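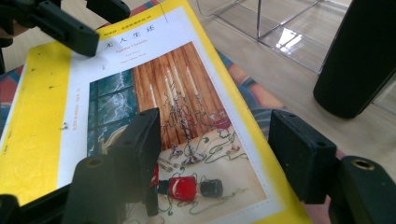

Features | Automation and Safety

The week the grippers let go

A run of dropped books at Torkeck's handling laboratory led to a stopped project, a long inspection and a change in how the company treats small parts.

The first report was two lines long. An operator at Torkeck had been picking up paperbacks with a hand-held gripper, one of the tools the company uses to gather handling data for its sorting robots, and a book had slipped out during a lift. The operator noted the time, picked the book up and carried on. No injury was recorded and the cover was not marked.

By the end of August the laboratory had 23 such reports. On the last of them, an operator had closed the fingers on a heavy hardback at chest height, felt the grip give on one side and put out a hand to catch it. The book missed. A loose finger pad did not, and left a shallow cut across the base of the thumb.

Lwazi Mabaso, who is responsible for safety at the site, suspended all hand-held work that afternoon. It remained suspended for 12 working days.

"The injury was minor and was treated on site," Mr Mabaso said. "What concerned us was the pattern behind it. We had been recording drops as a matter of data quality. They should have been recorded as equipment faults from the beginning."

Torkeck supplies sorting cells to libraries and second-hand booksellers under the Bekby name. The cells use a two-fingered robot hand to lift single volumes from a tray and place them on a shelf or in a carton. Before a robot attempts a new class of object, people carry out the same movement many times with a hand-held version of the tool, and the recordings are used to train the control software.

Paperbacks are a demanding subject. The covers are smooth, the spines bend, and a book that is gripped across its width will bow if the force is too great and slide if it is too small. Operators therefore work within a narrow range. They also work on soft and uneven surfaces, because returned stock seldom arrives lying flat.

It was this difficulty, in the view of the subsequent inquiry, that hid the fault for so long. When a book fell, the natural explanation was the book.

The inquiry was led by Dinesh Bansal, an engineer from the consultancy Umuna, which had no previous connection with the project. His team examined all 32 hand-held tools in service and dismantled each one on the bench. The electronics were sound. The moving parts showed ordinary wear. The trouble lay in the threaded metal inserts that are pressed into the plastic of the fingers to receive the fixing screws.

In a number of the tools, the inserts had begun to turn within the plastic. A screw could be tightened until it felt firm and still not hold the part behind it. Under light loads the finger behaved normally. Under a heavier one it tilted by a small amount, and the pad met the object along an edge instead of across its face.

"A tilt of 2 degrees is difficult to see and quite enough to lose a paperback," Mr Bansal said. "The operator feels a slip and blames the cover. The software sees a slip and learns from it."

The second half of that remark has proved the more expensive. Recordings made with a faulty tool could not be separated at once from recordings made with a sound one, as the laboratory did not log which tool had been used in each session. Some of the material had already gone into a trial version of the Bekby software, which had developed a habit of squeezing thin books too hard. The trial version was withdrawn. It had not been released to customers.

The report traces the loose inserts to a change in assembly. The fingers had originally been prepared by a single technician using a heated press. When demand for tools rose, part of the work was moved to a hand iron, with no written limit for temperature or depth. Inserts fitted too cold did not bond fully with the plastic. They passed the inspection then in use, which consisted of checking that each screw could be tightened.

Torkeck has accepted the findings in full. Every finger has been remade on the press, and each insert is now tested with a torque driver before the tool is issued. Tools carry a number, which is entered at the start of each session. Pads are held by a second fixing, so that a single loose screw can no longer free one. Operators have been told to let a falling object fall.

The last of these measures has been the hardest to establish, according to Mr Mabaso. "People catch things. It is an instinct, and a poster does not remove it," he said. Training sessions now include deliberate drops over a padded surface, so that staff become used to standing back.

There has also been a change in reporting. A drop is entered on the same form as any other equipment fault and goes to the safety office as well as to the data team. Two drops from the same tool in one day take that tool out of use until it has been examined. Mr Bansal's team had recommended a limit of three – the site chose the stricter figure.

Hand-held work has resumed at its former pace, though the recordings affected by the fault are still being reviewed. Where the tool cannot be identified, the session is being repeated. Tạ, a software group which works with Torkeck on the control system, has written a check that compares the angle of the two pads during each grip and marks any session in which they drift apart. The check is to be fitted to the robot cells as well, where the same inserts are used in a larger size.

Umuna will return to the site in August to inspect the tools again.

Published Mar 17, 2026

Filed under: Robotics, Workplace safety, Handling
14 shares | 3 comments

Contact the editors | Reprints and permissions | All rights reserved | Back to top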